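Ticket 145 -- pouring demo stops early, open day at Gindimby
Status: open
Opened: Thursday, July 3, 2025

Hi all, me again! We've got visitors coming through for the open day and the pouring demo is being a pain. It starts fine, the arm picks up the bottle, swings it over to the jug and tips it, and then on some runs it decides it's finished far too soon and goes back upright with plenty still in there. Visitors clap anyway, bless them, but I'd like it sorted before the next group.

What I've tried so far: restarted the controller (no change), re-taught the pour position (no change), slowed the tilt right down. Slowing it helped a bit -- I had 12 runs after that and only 2 stopped early. Tilt limit is set to 91 degrees, same as it was in January when it all behaved itself.

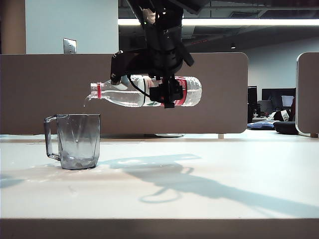

Khoury wrote back to say the slow tilt might be hiding the fault, and could I look at the pour timer, as it counts from the start of the tilt and a trickle eats up most of it before the flow gets going.

Good shout! The timer was still on the old short setting, so I've doubled it and the next few runs went all the way through. There were splashes on the table after one of them, so I've moved the pour point in a touch towards the middle of the jug and put a cloth by the stop button.

Still to do: save the new settings under the Rima profile (I've only changed them live -- a restart will lose them), and log the table booking in Planon for the afternoon group. Please leave this one open until I've done both.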